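What happens inside a computer?

A computer is a machine that follows instructions. It can only do very simple things, such as adding two numbers or checking whether they are the same. It does these simple things so quickly that they build up into games, films and homework.

The parts on the inside

Most of a desktop computer is kept in a case called a tower. The biggest flat piece in there is the motherboard. It is a thin board covered in tiny metal paths, and the other parts plug into it so that they can send signals to each other.

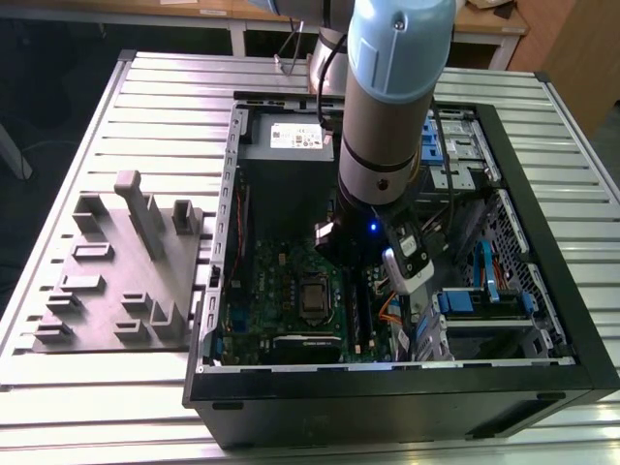

The processor sits on the motherboard. It is a small chip, and it carries out the instructions. People sometimes call it the brain of the computer, but it cannot think or have ideas. It does what the program tells it to do, even when the program has a mistake in it.

The memory holds whatever the computer is using at the moment. When you switch off, the memory is wiped. That is why you have to save your work. Saved work goes to the drive, where it stays until you want it again - even if that is years later.

Ones and zeros

All the information in a computer is stored as ones and zeros. A single one or zero is called a bit, and 8 bits make a byte. One byte is enough for one letter of the alphabet. A story of around 3,000 letters would need 3,000 bytes, and that is a very small file. A photograph usually needs far more.

Keeping cool

Electricity makes parts warm as it passes through them. If the processor gets too hot it slows down, or the computer switches itself off. Fans push air through the case, and gaps in the case let the air in and out. Dust can block the gaps, so keep them clear. 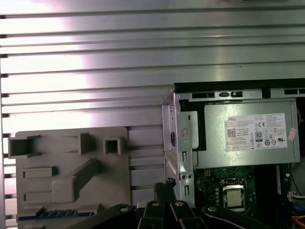 Try this

Ask three friends to stand in a row. Each friend can hold a hand up (one) or down (zero). How many different patterns can you make? Write them down as you go. Then add a fourth friend and see what happens to your list.

Words to know

Bit - a single one or zero
Byte - a group of 8 bits
Motherboard - the board that joins the parts together
Processor - the chip that carries out instructions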